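## 3. What the waiting did to our sample

I should say up front that I came to this study as a former fertility patient, and In-ho Cho kept me fair when my own feelings got loud.

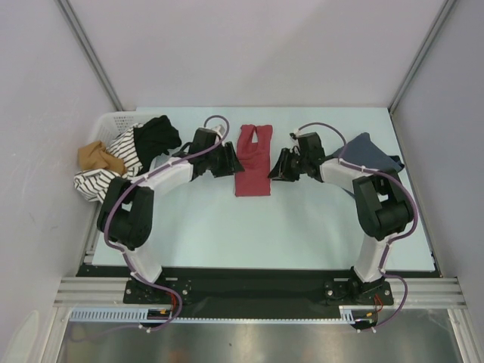
*Figure 1. Two arms mounted side by side on a shared base plate.*

### 3.1 The two-week wait

We asked 93 women at the Grudeo clinic to keep a mood diary after each transfer. Most wrote more in the second week than the first – a lot more! Scores ran from zero to 100, and worry peaked the day before the blood test. Sleep went first, then patience with coworkers (I remember that part well). Only 3 women stopped writing, and we kept their early pages in.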